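Home | Products | Manuals | Spare Parts | Contact

Category: Board Care and Accessories

Mivis Felt Eraser - Section 4: Cleaning and Storage

Clean the eraser when it starts to leave gray streaks on the board. In a classroom with daily use, expect to do this every Friday.

4.1 Removing dust and lint

1. Take the eraser outdoors or hold it over a trash can.
2. Tap the felt side against your palm a few times.
3. Brush the felt lengthwise with a dry, stiff brush. Work from the wide end to the narrow end.
4. Lift off any remaining lint with tape.

Note: Small light flecks in the pile are normal on dark felt and do not mark the board. Replace the pad if you can feel hard grit.

CAUTION: Do not soak the pad. Water loosens the glue under the felt.

4.2 Storing the eraser

Keep the eraser upright in a plastic tub or tray - a plain cream-colored one is fine. Hold it by the sides so that the felt is not crushed.

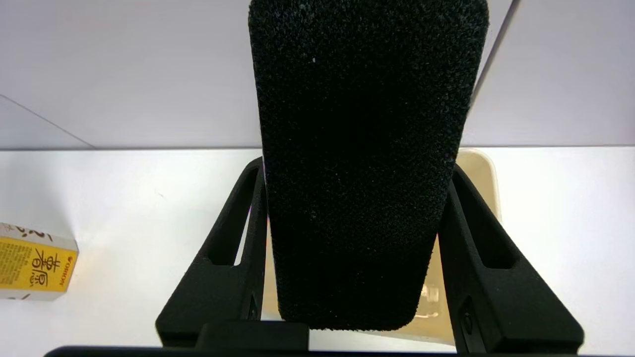 4.3 Replacing the pad

1. Peel the old pad off, starting at a corner.
2. Wipe the backing with a dry cloth.
3. Press the new pad (part no. 289) down firmly and leave it for 10 minutes before use.

Pads come in packs of 4. Order from Lustanex, or write to Daniyal Bangash in the spare parts office.

Last updated: September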